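Visit to the Altley Weaving Works

In October, members of the Rana Textile Heritage Association visited the Altley works at the invitation of its director, Gemma Ferraro. The mill employs 253 people and supplies household cloth to 200 shops.

The tour began in the dye house, where Babatunde Onuoha explained the change to a closed water system. Members then saw the weaving shed — 2 of its looms are older than the building itself — and met the apprentices.

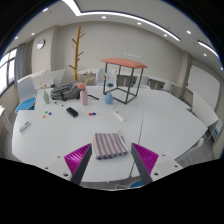 Striped cloth on the meeting room table.

Discussion in the afternoon turned to yarn prices and training. Shufen Tan reported that 4 apprentices will complete their course next spring. The Association thanks the staff at Altley for their time. Requests to join the next visit may be sent to Sarita Prajapati.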